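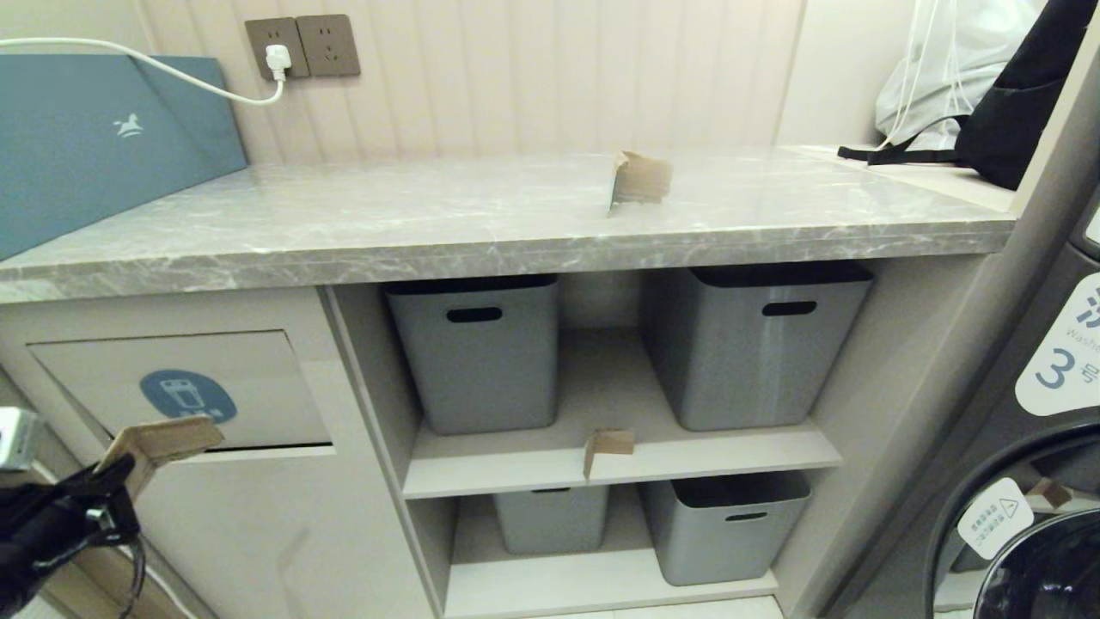

图1 3号洗衣机工位:台面、开放格与夹爪

遥操作示教工位开工前检查表(洗衣区,附检查意见)

适用范围:Brekmont示教车间洗衣区,主从遥操作和手拖示教两种方式。
使用方法:每班开工前由操作员和安全员各查一遍,逐项写结论。结论分三种:合格、整改后合格、不合格。有不合格项时不得给从臂上使能。意见栏写看到的情况和处理办法,不写“正常”两个字了事。
本次检查时段:早班,8:40开始。
本次任务:用夹爪拿取、放置折叠纸板标牌,项目代号Skostow。

一、工位环境

1.1 台面无积水,无与任务无关的物品。
结论:整改后合格
意见:台面右端放着一个半透明白色塑料袋和一个黑色袋子。塑料袋的细绳垂着,黑袋的带子沿台面向左伸出来。绳子和带子都可能被夹爪勾住,勾住以后操作员在主手端的手感不明显,容易继续拉。两个袋子移到工位外的物品架上,移完再复查。以后私人物品和包装袋一律不上台面。

1.2 靠墙放置的板件不会倒向工作区。
结论:整改后合格
意见:左侧靠墙的蓝绿色折角大板只是靠着,没有固定。手推一下上沿,会晃。用两条魔术贴固定到墙板上,固定后再推不动。固定位置不要盖住插座。

1.3 地面干燥,无线缆横过操作员站位。
结论:合格
意见:柜体下方为浅色地砖,已擦干。操作员站位已铺防滑垫,垫子四角贴平。

1.4 照明满足遥操作画面要求,洗衣机玻璃门无强反光。
结论:合格
意见:顶灯全开时,玻璃门上有灯影,操作员反映能分辨门圈边缘。如果下午窗外光线变强,拉上遮光帘,不要靠调高画面亮度解决。

1.5 工位周围警戒线完整,闲人不进入从臂可达范围。
结论:合格
意见:警戒线内只留操作员和安全员。换班交接在线外进行,交接时从臂必须断使能。

二、用电

2.1 墙面插座面板无松动、发热、破损。
结论:合格
意见:双联插座,面板为深褐灰色。左边一联插着白色插头,手按不松动,面板温度正常。右边一联留空,示教期间不得临时接充电器或吹风设备。

2.2 电源线走向不经过夹爪工作区。
结论:整改后合格
意见:白色电源线从插头绕下来向左走,从蓝绿色板的上沿搭过去。板子一动线就跟着动,反过来夹爪碰到线也会带动板子。电源线改走墙角,用线卡压住,留出的余量不超过一掌宽。整改和1.2一起做,先理线,再固定板。

2.3 洗衣机处于安全状态。
结论:合格
意见:本任务不需要机器通水通电,洗衣机总电源和进水阀都已关闭,断电牌已挂。做开关门示教时仍按此执行。需要带电运行的任务另填申请单,不用本表。

2.4 漏电保护器按下试验钮能跳闸。
结论:合格
意见:试一次,跳闸正常,已复位。

三、柜体与洗衣机

3.1 平板门关严,开放格层板平稳。
结论:合格
意见:左侧带垃圾桶图标圆形蓝贴纸的那扇门已关严,本任务不打开。右侧开放格的白色层板两端支撑到位,用手压前沿无翘起。

3.2 收纳盒摆放稳定,提手孔无裂口。
结论:合格
意见:上层两个灰色塑料盒,下层也是两个。提手孔边缘逐个摸过,无毛刺。上层右边的盒子比左边略大,做抓取示教时不要把两个盒子对调,否则录下来的轨迹和布局记录对不上。盒内清空后再开始。

3.3 台面边角、柜门边角无尖锐突出。
结论:合格
意见:台面前沿光滑。以前夹爪外壳在前沿蹭过,位置在开放格正上方,请操作员从台面下到层板时先后退再下降。

3.4 洗衣机标识清楚,警示贴纸未被遮挡。
结论:合格
意见:侧面白色标签上的数字“3”可以看清,与任务单工位号一致。圆门附近的三角形警示贴纸完整。不要在警示贴纸上再贴定位标记。

3.5 门圈及玻璃无裂纹。
结论:合格
意见:玻璃和门圈检查无异常。从臂接近圆门时限速到低速档,夹爪指尖不得顶压玻璃。

四、纸板标牌

4.1 标牌折痕挺括,能自己立稳。
结论:合格
意见:台面后沿中部立着一块,中层板前沿立着一块,洗衣机圆门处也有一块小的。台面和层板上的两块轻吹不倒。标牌用久了折痕发软,会慢慢摊开,发现摊开的直接换新,不用胶带补。

4.2 标牌位置与任务单布局一致。
结论:合格
意见:层板前沿那块离边很近,夹爪从正面接近时容易先把它推进去。示教时从上方下探,夹住以后先抬高再后退。推进去的那一条数据标为失败,不要剪掉失败段当成功用。

4.3 夹爪所持标牌夹持可靠。
结论:合格
意见:夹爪两指之间夹着一块折叠的棕色纸板。夹持力按纸板档设定,上限2 N。力再大纸板会压扁,下一次就立不住。操作员不要凭感觉加力,滑了就重新抓。

五、从臂与夹爪

5.1 夹爪手指、指垫无松动和油污。
结论:合格
意见:黑色夹爪,指垫用无水酒精擦过。螺钉标记线对齐。

5.2 夹爪附近线缆固定,不下垂到可被勾住的高度。
结论:不合格,已处理,复查合格
意见:夹爪旁边的深色线缆垂在下面。从臂降到下层格子时,线会先碰到层板前沿,拉到接头。用扎带把线收到臂身上,每个关节处留一个活动弯。收线后把各关节走到两端极限,看线有没有绷紧,再走一遍任务动作。本项复查前从臂没有上使能,关节由两人托住手动转动。

5.3 末端附近的小装置固定牢固。
结论:合格
意见:左侧那个银白色小装置用手摇无晃动。示教中如果听到异响或画面抖动,停下来先查这里。

5.4 关节限位和速度限制已载入。
结论:合格
意见:末端速度上限200 mm/s,接近玻璃门和墙面时用低速档。限制参数由安全员核对,操作员不得自行改。

5.5 手拖示教时零力模式正常。
结论:合格
意见:进入零力模式后松手,臂应停在原处,不下坠、不漂移。今天松手后静止。手拖时一只手握腕部手柄,另一只手不伸进臂与柜体之间。柜体开放格的口子不宽,最容易夹手。

六、遥操作主端

6.1 主手与从臂对齐后再接通跟随。
结论:合格
意见:主端软件为Dultance,对齐提示变绿后踩脚踏接通。没有对齐就接通,从臂会自己追过去,这种情况按险兆事件上报。

6.2 脚踏松开即停止跟随。
结论:合格
意见:空载试三次,松脚后从臂均停住。脚踏线压在桌腿下的问题上次已提过,这次检查线是顺的。

6.3 急停可用,且伸手可及。
结论:合格
意见:主端一个,安全员手持一个,分别按过。复位顺序:先查现场,再旋开急停,最后重新对齐。不允许旋开后直接踩脚踏。

6.4 画面延时和通信中断保护。
结论:合格
意见:拔网线测试,从臂停住并报警。画面卡顿时先松脚踏,不要等画面恢复。

6.5 操作员状态。
结论:合格
意见:连续操作不超过一小时,中间休息。长发扎起,袖口收紧,手上不戴戒指和手链。感觉主手发沉或手抖,直接换人,不用说明理由。

七、数据记录

7.1 存储空间和命名。
结论:合格
意见:本任务计划累计1,300条,本班安排18条。每条开始前报工位号和标牌起始位置,结束后当场标成功或失败。不要留到下班一起补标。

7.2 布局变动有记录。
结论:整改后合格
意见:袋子移走、电源线改道、蓝绿色板固定以后,背景和整改前不一样了。布局编号加一,重新拍一张布局照。整改前后的数据分开存放,不混在同一个文件夹里。

7.3 异常段保留。
结论:合格
意见:碰撞、滑脱、急停的数据一并保留,备注里写明发生在第几条、碰到什么。只写“异常”的退回重填。

八、遗留事项

1. 物品架离工位太近,操作员习惯顺手把东西放回台面。请把架子挪到警戒线外。
2. 扎带收线是临时办法,需要换成正式的线缆护套。护套向Holovko订,到货前每班查一次扎带。
3. 蓝绿色板是否必须留在工位上,请任务负责方答复。如果布景不需要,建议撤走。
4. 脚踏防滑垫边缘开始卷起,下次检查前更换。

九、放行

1.1、1.2、2.2、5.2、7.2各项整改完成并复查,允许开工。班中移动过柜体、洗衣机或从臂底座的,本表作废,从第一项重新检查。

操作员签字:
安全员签字:
复查时间:9:25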